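Egger froze again, and I think I finally know why!

For two weeks our humanoid had been quitting halfway through basket jobs. Arm goes out, fingers close on the rim, then a wrist torque fault and everything locks. I blamed the gripper (sorry, gripper). Then I scrolled through 50 log files and spotted it: the fault only fires when the forearm rolls past a certain angle, which smells like a tired connector. So yesterday I ran the red basket on the white cabinet over and over, watching the wrist current live. So much fun.
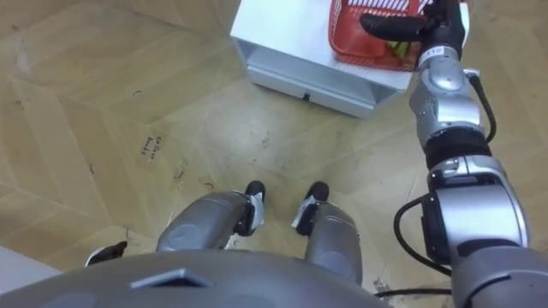
Mackenzie Petrenko thinks I should check the cable slack before ordering any connectors, as a short loop can tug on the plug and give the very same fault. Good call, trying it tonight with the e-stop in my other hand.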